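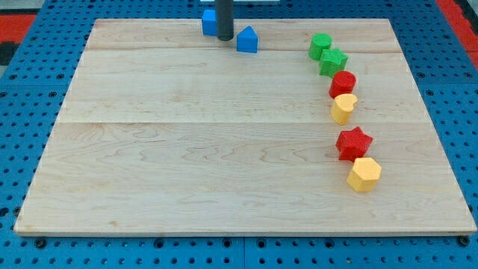
Shapes on the Board
04/02/2024
Posted by the Akenness Toy Library

The foam shapes came to us in December as part of a larger donation from the Ramalho playgroup, which was moving to a smaller room. They have been out on the tables ever since and get more use than anything else on the shelf.

The set mixes stars, hearts, cylinders, cubes, hexagons and triangular blocks. The colors on the board this time are red, yellow, green and blue. The surface has a slight texture and a matte look, and the blocks stand up on a flat board without trouble.

The board is pale maple, three planks wide, with a few small knots in it. We set it on the blue perforated tabletop because the light wood shows the colors well. It also gives the children an edge to work to.

Six of the blocks make a curved line down the right side. Going from the far end: green cylinder, green star, red cylinder, yellow heart, red star, yellow hexagon. The two blue ones, a cube and a triangular block, are near the far edge and not part of the line.

Lines like this are a good place to start with younger children. Ask for the next color, or ask which block has points. Older ones can copy the line with a second set, or close their eyes while you swap two blocks and then say what changed. Curves are harder to copy than straight rows — most children straighten them out the first few times.

A few notes for anyone borrowing the set:

It goes out in a drawstring bag with a card listing the shapes. Please check the bag against the card before you bring it back. The loan is 2 weeks and can be renewed once.

Wipe the foam with a damp cloth and let it air dry. Do not put it in the washing machine. We lost a whole bag that way, and the replacements from Zoltier are a slightly different size, so the two kinds do not stack evenly.

The maple board is heavy for a small child to carry and stays here. A tray or a large cutting board does the same job at home.

The library now has over 200 items on loan, and 13 of them are block or shape sets. The wooden Tresar blocks are back on the shelf after sanding. The magnetic tiles are still out for repair — ask at the desk if you want your name on the list.

More galleries from the shape and block shelf will go up as we get through it. The puzzles are next.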